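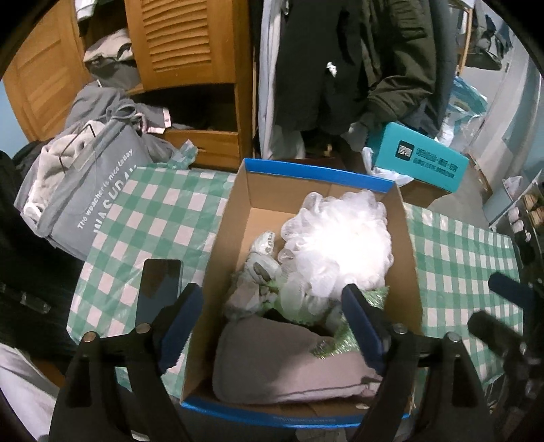
*Réjean MacLeod, household guide writer, Tremis Home Storage*

## Section 4: Packing a mixed box of small soft things

By now you have your box open on the table, and I hope a cup of something warm within reach. A mixed box is for the bits that never seem to belong anywhere else – the bath puff, the tinsel, the little pouch you couldn't bring yourself to give away. Take your time with it.

1. Set the box down with its long sides running away from you, so you can reach the far end without leaning on the walls. A plastic tablecloth underneath is fine, but smooth out the wrinkles first if you plan to slide the box.
2. Lay flat or folded items, such as a fabric pouch, across one end. Close any fastenings.
3. Gather tinsel loosely and let it settle low in the box.
4. Rest the bath puff over it. Please don't squash it down, as the loops flatten and take ages to fluff up again.
5. Tuck crumpled packaging into whatever gap is left along the side.

**Note:** Dark items slip under tinsel very easily. Run a hand through the box before you close it, and look over the table for your phone too!

**Caution:** Mesh puffs must be completely dry before storage. If yours was used this week, hang it up overnight and come back to step 4 tomorrow.

Labels are covered in Section 5.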